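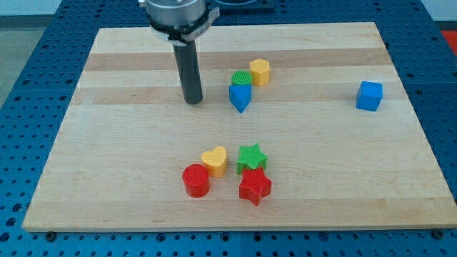

Please let the examples be messy

Posted by Zoia Hutsuliak, Oct 13, 2019

In our group at Nedden we teach an arm to push colored blocks on a wooden board. A person guides the arm, the computer records, and later a model learns from the recordings. It is slow work and I have done it since September. I want to argue against a habit which I see in many teams, also in my own.

The habit is cleaning. Before each recording, somebody puts the blocks back in nice places, the star here, the heart there, with enough space between them. Then the person pushes the blue cube to the red star in one beautiful line. We collected 800 recordings in this way and I was proud of them. When Satish Kartha looked through them, he kept 646 and threw away the rest, mostly those where the operator made a mistake and corrected it.

I think these were the best ones we had. A model which has seen only straight pushes does not know what to do when a cylinder rolls away or when two stars stand close together and move like one piece. It has never seen anybody recover. Our first model pushed very well for a few seconds, and then it was lost, and it stayed lost – the rod went back and forth in the same corner until Nithin Chowdary stopped it.

My colleague Ajith Nadar does not agree. He says that a bad example teaches bad behavior, and that operators become lazy if every recording is accepted. I take this seriously. If a person is tired and pushes without any goal, I would also delete it. But a mistake with a correction has a goal in it, and you can see the moment when the person decides to go around to the other side of the block.

So I would ask for two changes. Start the next recording from where the last one ended, with no tidying. And let the operator, who remembers what she wanted to do, decide if the recording is kept. We have tried this for 14 days now and I do not have a result to show yet. The operators complain less, at least.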